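Wolero Counter-Height Storage Cabinet, Gray

Home > Break Room and Back Office > Cabinets > Wolero

697 plus freight. Usually leaves Zidport within two weeks.

Every office has a cabinet it did not choose. It came with the lease, one drawer opens only if you lift and swear, and the top has a ring on it from a mug whose owner left years ago. The Wolero is for people who have decided to choose one.

It is a plain gray cabinet with a flat top and drawers underneath. We have been asked to make it in walnut, in sage, and once in "something happier." We make it in gray. Gray goes with copiers, which are also not going to get any happier.

The drawers

Full-extension runners on every drawer, rated for 100 pounds each. Nothing you keep in a break room weighs that much, with the possible exception of the coffee filters somebody ordered by the case in a year of great optimism. The runners close softly. You can still slam them, but you will have to mean it.

The top drawer locks. Two keys are supplied. Please tape one to the underside of something and then tell a second person where it is. Replacement keys are 20 and we sell more of them than we sell cabinets.

The top

Painted to match the body and meant to be used. Wipe it with a damp cloth and whatever dish soap is by the sink. Don't use the orange scrubbing powder. If you have already used the orange scrubbing powder, touch-up paint is on the spare parts page, and yes, we will know.

Hot pans should go on a trivet. Cold drinks can go wherever they like.

Getting it in the door

The Wolero ships assembled, because we have seen what happens when it doesn't. Measure your elevator first. Then measure the corner just after the elevator, the one everybody forgets. The driver brings it to the curb or the loading dock; inside delivery is extra and has to be booked when you order, not shouted from a window.

It arrives on a pallet. The pallet is yours now.

Leveling feet are fitted at the factory. Turn them by hand until the drawers stop drifting open on their own.

Goes well with

The Butt stool, named for Mr. Butt, who designed it, and we have heard all of them. Also the Adinness wall rail, if you want your paper towels off the counter.

Warranty

Five years on the runners and lock, two on the paint. We have shipped around 2,000 of these and the most common claim is a missing key, which isn't covered. Send questions to Volkan Dağdelen at the order desk. He answers in the order they arrive and is not moved by capital letters.
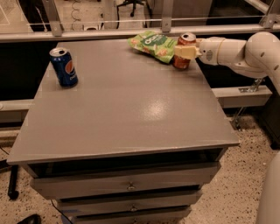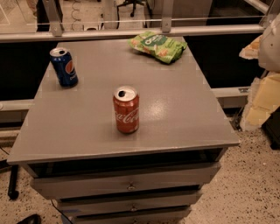 Gray top, with soda.

Zidport, September

Prices on this page hold until the next one goes up. Freight is quoted by zip code at checkout. Returns are accepted for 30 days in the original packaging, so keep the pallet after all.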